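Review: Branasard two-arm service kit with simulator, after a summer of use

We run one two-armed mobile robot at Pomside. It picks things up off desks and tables and takes them to other desks and tables, and when it isn't doing that it is waiting for somebody to fix its wrists. I look after it with Sarla Nishad, who does the mechanical side. In the spring we bought the Branasard service kit, which is sold as one package for setup, calibration and routine repair on this size of machine. This review covers what came in the case, what we use, and what went back on the shelf.

What you get

The kit arrives in a hard case with foam cutouts. Inside are a torque driver with a set of bits, a calibration plate, two fingertip gauges, a cable tester, a tub of joint grease, spare finger pads and a folder of printed sheets. The simulator is a separate download. You need the license card from the lid pocket, so don't throw out the card with the packing slip. We did, and got a new one from the dealer, Getport, in two days.

The foam is good. Everything has a slot and the slots are labeled. The case latches are stiff, and one of ours already needs a thumb on each side to close.

The torque driver

This is the best thing in the box and the part I would buy by itself. The wrist screws on our arms were being tightened by feel before, and Sarla and I don't have the same feel. The driver clicks at the set value and then slips. The scale is engraved, the lock ring holds, and the handle is short enough to get in behind the elbow with the arm folded.

The bits are less good. The smallest hex rounded over within a month. We replaced it with one from the hardware drawer and have had no trouble with it.

Calibration plate and fingertip gauges

The plate bolts to the front of the base and gives both arms a known spot to touch. The printed sheet says 30 minutes for the full routine. Our first run took most of a morning, mainly because step four sends you to a menu that has been moved. Ramesh Kaushik at Getport sent us a corrected sheet the same day we wrote in. Once we had that, the time on the sheet was fair.

The gauges check whether the two fingers close parallel. You slide one in, close the gripper at low force and look for light on either side. They are simple and they work. The left gripper was toeing in slightly, which explained a lot of the dropped envelopes we had been blaming on the camera. Loosen the finger mount, close on the gauge, tighten to the value on the sheet. Do both fingers even if only one is out.

Order of work for anybody setting up fresh:

Power down and lock the base wheels.
Wipe the finger mounts before the gauge goes in.
Set the fingers first, then bolt on the plate.
Run the touch routine on the left arm, then the right.
Save the result under a new name. The software will overwrite the old file without asking.

Cable tester

Fine for a broken wire, no help with an intermittent one. We had a right elbow cable that dropped out only when the arm was stretched forward. The tester passed it every time with the arm at rest. Sarla found it in the end by holding the tester on while I moved the joint by hand, with the power off, which takes two people and a good deal of patience. A clip to hold the leads in place would fix this. There isn't one in the kit.

Grease and pads

The grease is ordinary joint grease in a nice tub. When ours runs out we will go back to Agarwal, who sell the same grade in a larger size for less. The spare pads fit well and grip paper and card better than the originals. They pick up lint. Wash them in soapy water and let them dry before they go back on.

The interval in the booklet is 200 hours between greasings. We do it on the first Wednesday of the month and don't keep track of the hours.

The simulator

I expected to install this once and forget it, and it has ended up being what I open most. You load your own calibration file and the software puts a copy of the robot in a furnished house, where you can run a reach before trying it on the floor. The view I leave it on is the one from the head. It tilts with the head joint, so the walls lean, and that bothered Sarla more than it did me. You get used to it after a session or two.

What I use it for is arm clearance. With the base parked close to a desk there isn't a lot of room for a forearm to come up, and in the head view you can judge how near the body is to the furniture and where each gripper is pointing. I change one joint limit, run the reach, and change it back if I don't like it.

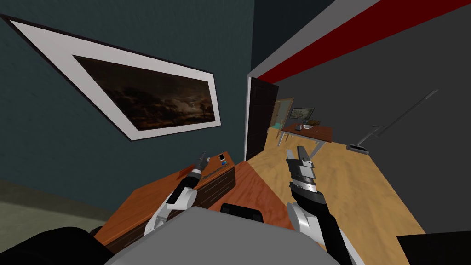

Head view with both arms up at the desk. The left gripper is near the small white item; the right one is out over the open floor.

A pose like this one is a useful check on the right shoulder settings. If I wanted both grippers working over the desk top, I would turn the base before touching the arm limits. That is a ten-second change in the software and a much slower one on the real machine, where the base has to be unlocked, moved and locked again.

The rooms look decent. There are pictures on the walls and you can see through the doorway to another table, so you can plan a drive from one room to the next as well as a reach. What the simulator doesn't copy well is contact. Objects slide in the fingers in a way ours don't, and I wouldn't use it to choose a grip force. It also has no idea about lint.

It needs a proper graphics card. On the office laptop it opened and then sat there. On the bench computer it runs smoothly, with the fan going the whole time. Saved views are listed by the time they were made and can't be renamed, so after a long afternoon you have a column of numbers and have to open each one to find yours.

Support

Good by email, slow by phone. Ramesh answered everything I sent him in August, including a question that was really about our own wiring. The printed folder is thin. There is a parts diagram for the gripper but none for the wrist, and the wrist is what people will be taking apart. Kanchan Shakya on our day shift drew one on the inside of the case lid in marker, and we use that.

Price and who it suits

We paid just under 2,000 for the kit with one simulator license. A second license is extra and we haven't bought it. If you have one robot and two people looking after it, the driver, plate and gauges cover most of what goes out of adjustment. If you already own a decent torque driver, ask Getport about the plate and software as a pair. They don't list it that way, but they quoted us for it when Mohit Bhatt asked on behalf of our other site.

Good: torque driver, fingertip gauges, head view in the simulator, email support.
Not so good: small hex bit, no lead clip on the tester, step four on the printed sheet, saved views can't be renamed.

We would buy it again at the same price. Sarla would like it noted that the case does not fit under the bench.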